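Magazine / Workshops and Machines

The Patience of Taking Apart

An open day at Cindora, where a robot arm is learning to work inside old office computers

The building of Cindora is in the industrial part of Troslow, behind a tire dealer and a bakery which supplies the hospitals. From the outside there is little to see. On the open day the company had put a paper arrow on the gate, and the visitors followed it across the yard, some with children, some with the serious face of people who have their own workshop and want to compare.

I came in July, in the hottest part of the afternoon. I have written before about recycling, mostly about paper and glass, and I must confess that I expected a big machine with a noise. The demonstration was in a quiet room with white walls. We stood behind a yellow line and the arm moved so slowly that a boy near me asked his father when it would begin. It had already begun.

The subject of the work is the ordinary desktop computer, the kind that sits for years under a desk in an insurance office and then leaves on a pallet. Cindora receives them from Trormont, a leasing company that collects them when the contracts end. The good parts can have a second life. Memory, processor, hard drive and graphics card can all go into another machine, if somebody takes them out without breaking them. Until now this somebody is a person with a screwdriver and a good lamp. 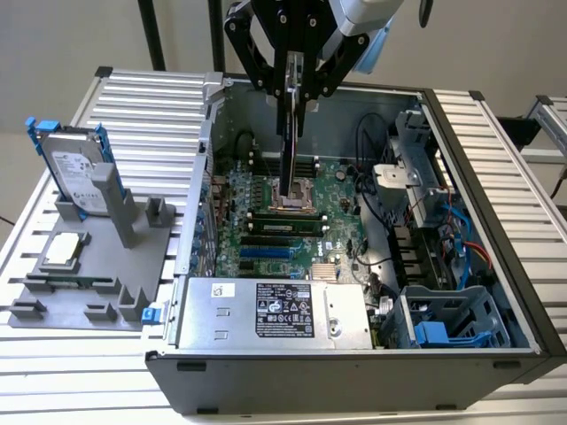 The processor is the part that everybody is afraid of, and I was told so by every technician I spoke with. In this type of socket the contacts are in the board, and they are thin like hairs. If you touch them with a finger, you may bend one, and then the board is good for nothing. A person learns this once, usually in an expensive way. A robot must learn it also, but you cannot shout at it.

What interested me was the order of things. I had imagined that the robot would be given a list and would follow it, like a washing machine follows its program. The engineers explained that this works well as long as each computer stands in exactly the same position and has exactly the same cables. Office computers do not respect this. One has had its memory changed, another has a cable pushed to the wrong side by a technician who was in a hurry many years ago. So the company works with a control program named Nseir, which uses cameras, and one of these travels with the gripper close to the parts. The program looks, makes a small movement, and looks again.

On a screen beside the yellow line we could follow what the small camera was seeing. I found it more useful than looking at the arm itself, because from where we stood the walls of the case were hiding most of the interior. From so close, a computer is like a town seen from a hill, and you understand how little space there is between one thing and its neighbor. For a hand with fingers of skin this is only uncomfortable. For hard fingers it is a question of millimeters, and of knowing when to stop pushing.
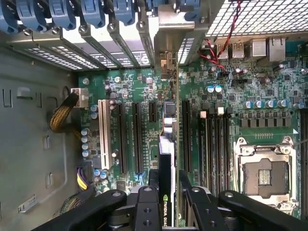 A visitor who repairs computers for a living objected at this point, in a friendly way, that he could empty such a case before the arm had finished its first part, and he asked what was the use of it. The engineer at the controls did not argue. She agreed that he would win, today and probably next year too. But she asked him how he would feel after the fourteenth computer of the day, and he laughed and said that his back would answer for him.

It is a fair exchange, I think, and it contains most of the economics. Trormont has 3000 machines waiting in its storage. A repaired desktop goes on sale in the company's small shop for 299 dollars, with a new drive and a clean case. From this price must be paid the transport, the testing, the shop and the people. There is not much room for an hour of careful hand work, and this is why many computers of this age are simply shredded, with the good memory still inside.

I asked if the robot will take the place of the technicians. The answer was longer than I wanted, but the short form is that there are 2 technicians now, and the company has been looking for a third since winter without finding one. Both of them were in the room. The older one has taught the engineers most of what they know about latches, and he corrected them twice during the presentation, once about the name of a connector and once about how much force a clip will accept before it snaps. He recommended to listen for the click. The engineers have not yet found a way to give the program ears, although it is on their list.
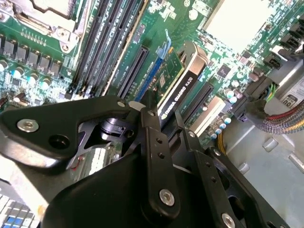
Small plastic, big trouble

After the break, with lemonade and pastries from the bakery next door, the talk was about latches. It sounds like a poor subject for a hot afternoon, but nearly all the questions of the visitors came in this part. In a computer of this family many things are held by small pieces of plastic, which you press or turn or pull. They were designed for a thumb. The thumb is soft, it slides a little, it feels when the plastic gives way. The gripper must do the same with a hard and narrow tip, and it must come from the correct angle, or the latch only bends and springs back.

The engineers showed us a box of broken ones. I liked them for this, because at many open days one sees only the success. A girl was allowed to choose one latch and take it home.

They also explained the fixture, the gray holder where the parts have their places. Every part has a shape cut for it, so that the arm can put something down and find it again without searching. The first version was too tight, and the parts had to be pulled out by hand. The second was too loose. The present one was printed in the building and they are content with it, although the technicians would like it to be heavier.

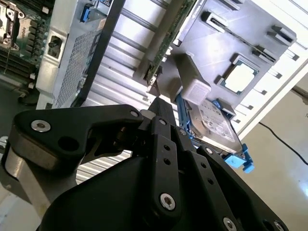
Putting back is harder than taking out, and on this point all agreed. When you remove a memory module, it does not matter very much if your movement is a little crooked. When you insert it, both ends must go down together, and the force is surprising for such a thin thing. The company wants to do both with the same arm, because a machine which can only take apart would leave the slow half of the job to the humans.

There was no date given for this. I asked twice. The program has to learn first the one family of computers that fills the storage of Trormont, and after this a second family, with other latches and other screws. The engineer did not want to promise anything for laptops, where she said the glue begins.

Toward six o'clock the room became emptier. The man who repairs computers was still behind the yellow line, and he had started to talk with the older technician about where to buy good screwdrivers, because the ones sold today have tips that get round after a month. They wrote down the name of a shop on the back of the program sheet. I copied it too.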